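3.2 Toasting and transfer to the dish

The breakfast task was split into three steps: load the toaster, wait, and move the slice to a shallow dish on the same table. We used one slice per trial to keep the timing simple. Danai Margaritis kept the log; Rūta Navickas set the browning level and left it alone for the whole series.

Toasting time was fixed at 120 seconds. The distance from toaster to dish was measured before each block and reset if it had shifted. Across 97 trials the slice was moved by hand, with the start of the transfer taken as the moment the bread was first touched.

Crumbs were brushed off the table between trials and weighed at the end of each block -- the totals are in Table 4.

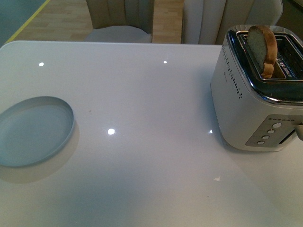 Slices that leaned in the slot were logged separately, as they took longer to grip. Bread from the second loaf was slightly thicker and is marked in the log. Trials with a torn crust were kept in the timing data but left out of the crumb weights.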